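Notebook, Plurden student team
29 August 2021

Long day, good day! Anum and I got to the room early and spent the first hour on the pads, same as last time. The old Garkano rubber had gone shiny on the left finger so we swapped both of them (Anum's idea, she has more patience with the tiny screws than I do). Grip force came out much more even afterwards. Caradog, if you're reading this, the spare pads are in the tin with the Shukla servos and NOT in the drawer, I moved them.

Then recordings. We had 192 good demos on the bottle task going in, and the goal before the Hotholm contest is 600, so there's still a pile to do. Suryani ran the laptop and I did most of the handling. Wrist is sore. We threw out 3 takes where the clock sync dropped, and I wrote the take names on the back page so they don't sneak into training again.

Krisztina retrained overnight at 4,000 steps and the policy still closes too early on clear plastic. On the red cup it's fine! My guess is glare. She thinks it's the labels in the old June set, and she's probably right, she usually is. We'll try the blinds half down next time and see who gets to gloat.
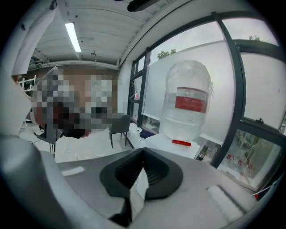

Do we have to use the same gripper in training and at the contest?
The fingers and pads have to match, but the handle can be different as long as Nevzat signs off on the weight.

To do: charge both packs, print two more finger blanks, ask Nevzat about the table height at Hotholm. Caradog has the key on Tuesday.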